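Sikon and Revside agree to work together on small business trade

Sikon and Revside have signed a trade cooperation agreement that will make it easier for small firms in the two regions to find buyers, move goods and settle routine paperwork. The agreement was signed on Monday at the Sikon Regional Trade Office, following talks that began in May.

It runs for three years and covers food products, timber and wood goods, light manufacturing and business services. It does not change tariffs or duties, which remain matters for the national governments.

Under the agreement, each side will open a trade desk in the other's main business centre. The Sikon desk will be housed with the Revside Chamber of Commerce, and the Revside desk will work out of the trade office in Sikon. Staff will answer questions on labelling, product standards and freight, and will arrange meetings between exporters and local distributors.

A total of 68 firms from the Sikon region have registered for the first round of meetings. Revside has put forward 76. Most are owner-operated businesses that have not sold outside their home market before.

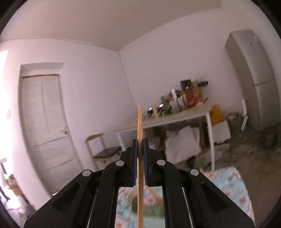 A thin wooden strip held upright between the jaws of a black gripper.

The two delegations also discussed freight costs, which smaller exporters on both sides named as their main concern during consultation. Firms sending less than a full container often wait weeks for space, or pay a rate that takes up most of their margin. The trade offices will trial a shared booking service through the port at Brasard, where part loads from several businesses can be grouped under a single consignment. Participating firms will keep their own insurance and customs arrangements.

The Brasard trial will open to food and timber exporters first. Other goods will be added once the port has confirmed its storage capacity – a decision is expected before the second round of meetings.

A joint working group will look at how test certificates issued in one region can be recognised in the other. At present, many manufacturers pay to have the same product tested twice. The group will begin with furniture and kitchen goods and report to both trade offices. Its recommendations will be published.

While in Sikon, the Revside delegation visited the Begum industrial estate and met with business owners there. Discussions covered apprenticeships, the supply of skilled labour and access to finance for new equipment. Both sides agreed to share information on their training programmes, although no funding has been committed to this part of the work.

Businesses that wish to take part in later rounds may register with the trade office in their own region. There is no registration fee. Applicants will need a current business number, a short description of their goods or services and an estimate of the volume they can supply. Travel costs are to be met by the firms themselves – meetings can also be held by video for those who are unable to attend in person.

Media enquiries may be directed to the communications unit, Sikon Regional Trade Office, during business hours.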